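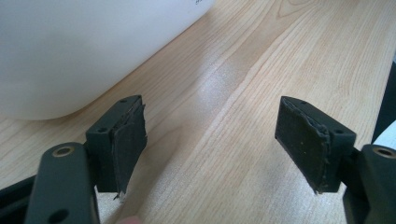
La veta de un tablero claro, con un recipiente o envase blanco al fondo.

El tacto vuelve a los planes de estudio

La enseñanza del diseño de producto ha concedido durante décadas una clara prioridad a la vista. Los proyectos se presentan en pantalla, se evalúan sobre láminas impresas y, con frecuencia, se archivan sin que ningún evaluador haya tenido el objeto en la mano. El instituto Fasside inició en marzo una revisión de sus programas con el propósito de corregir ese desequilibrio, y ha dado a conocer ahora las líneas generales de la reforma.

El documento, coordinado por la profesora Fathima Haque, propone que la textura, el peso y la temperatura de los materiales se estudien desde el primer curso y no queden reservados a las asignaturas optativas. La propuesta afecta a 19 materias y prevé la creación de una colección de muestras de consulta abierta, denominada Stona, que reunirá unas 400 piezas de madera, cerámica, textil, metal y polímeros.

«El alumnado llega con un vocabulario visual muy amplio y dispone de apenas cuatro o cinco palabras para lo que toca: liso, áspero, blando, duro», señala Haque. «Con ese repertorio no se puede redactar una especificación, ni discutirla con un fabricante».
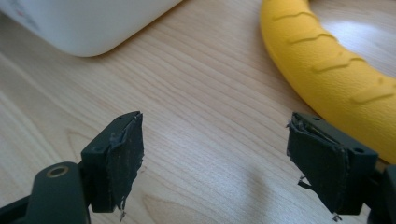
Blanco mate y amarillo vivo sobre la madera.

La falta de vocabulario tiene consecuencias prácticas. En las fichas técnicas, un acabado mate puede corresponder a superficies muy distintas – un plástico granulado, un barniz satinado, una arcilla sin esmaltar –, y la confusión suele advertirse cuando el molde ya está encargado. El taller Tradcombe, que colabora con el instituto en la fabricación de prototipos, ha pedido que las memorias de proyecto incluyan una muestra física por cada acabado y una descripción escrita de su comportamiento al roce.

Ebere Etim, responsable de las prácticas en el taller, considera que la descripción debe preceder a la muestra. Los estudiantes escriben primero lo que esperan encontrar, manipulan después la pieza con los ojos cerrados y anotan las diferencias. El ejercicio ocupa tres sesiones y no se califica. Según Etim, las discrepancias más frecuentes se refieren al borde, un elemento que rara vez figura en los bocetos iniciales y que la mano percibe antes que ninguna otra parte.
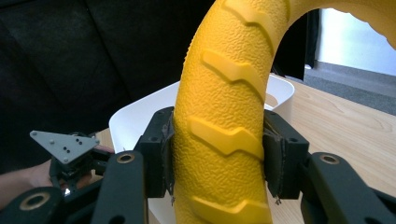
El relieve constituye el segundo bloque del programa. Se distingue en él entre la textura fina, que modifica la sensación general de una superficie, y el relieve de mayor escala, que orienta los dedos y les ofrece apoyo. Ambas pueden convivir en un mismo objeto: el anillo amarillo, moldeado a la manera de un neumático en miniatura, combina un graneado semejante a la piel de naranja con nervios escalonados que lo cruzan a intervalos. El programa pide analizar cada nivel por separado, con luz rasante para el primero y mediante calcos a lápiz para el segundo.

La reforma ha suscitado también reservas. Sigrún Juhl, docente de representación gráfica, advierte de que las horas asignadas al taller se detraen del dibujo, y solicita que la carga se revise al término del primer año. El instituto ha aceptado esa revisión y mantiene abierto el plazo de alegaciones para el profesorado. Queda pendiente el emplazamiento definitivo de Stona, que ocupará de forma provisional la sala de lectura de la planta baja.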